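Udia G2 Parallel Gripper: Service Notice and Replacement Finger Kit

Home > Grippers > Two-finger > G2 > Service notices

Part no. 1525
Status: In stock
Posted June 2, 2024

Kit contents
Finger pair, black
Return spring
Slide pin with retaining clip
Screws for wrist housing
Printed instructions

What is this kit for?

This kit replaces the fingers, spring and slide pin on G2 grippers built before December. In those units the retaining clip on the slide pin can work its way out after long use. When it does, one finger stops closing all the way and the other keeps moving. The controller reads the position of the drive, not the fingers, so it reports a good grip when there isn't one. The part is then dropped, usually at the top of the lift or during the first fast move.

We first heard of the fault from Dostance, who run the G2 on two-arm table stations for household object handling. Their log showed a ceramic mug let go over the edge of the table with no alarm on the screen. We have since confirmed the same fault on nine returned grippers. No one was hurt, but a dropped mug or glass can break and send pieces toward anyone standing at the station. We are treating this as a safety matter.

Handled objects are most likely to show the problem. A mug lifted by its loop puts a side load on the fingers, and hanging it on a peg adds a twist as the arm lines up. Boxes and other flat-sided parts rarely show it until the clip is fully out. 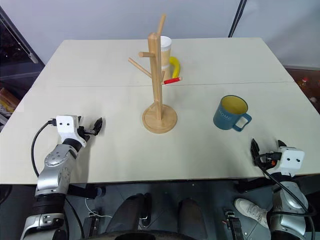 Two-arm table setup with a mug tree, a paper cup and a blue "HOME" mug.

How do I know if my gripper is affected?

Turn off the arm and lock out the power. Press the fingers together by hand and let go. Both should return the same distance. If one lags or stays put, stop using the gripper. Then look at the end of the slide pin. The clip should sit flat in its groove. Any gap means it has started to move.

Do not try to push a loose clip back in. The groove is worn by that point and the clip will come out again.

Can I keep running until the kit arrives?

Only if the gripper passes the check above. Repeat the check at the start of each shift, set the arm to reduced speed, and keep people away from the table while the arm is moving. If the gripper fails, take that arm out of service. On a two-arm station the other arm may be used alone if its own gripper passes.

Fitting

You will need a 2 mm hex key. Remove the wrist housing screws, unplug the gripper cable and slide the old fingers forward. Fit the new spring before the new pin. The new clip is wider and seats with a click. Close the housing, plug in the cable and run the open/close test from the Drekex controller menu. Clear error 61 if it comes up on first power-up.

The kit fits the standard G2 and the G2 with Prokopenko wrist mount. It does not fit the older G1.

Cost and returns

The kit is free for registered G2 owners whose units were built before the change. All others pay the list price. Send the old pin and clip back in the bag provided.

Related items
G2 gripper cable, black
Wrist housing screw set
Drekex controller manual (PDF)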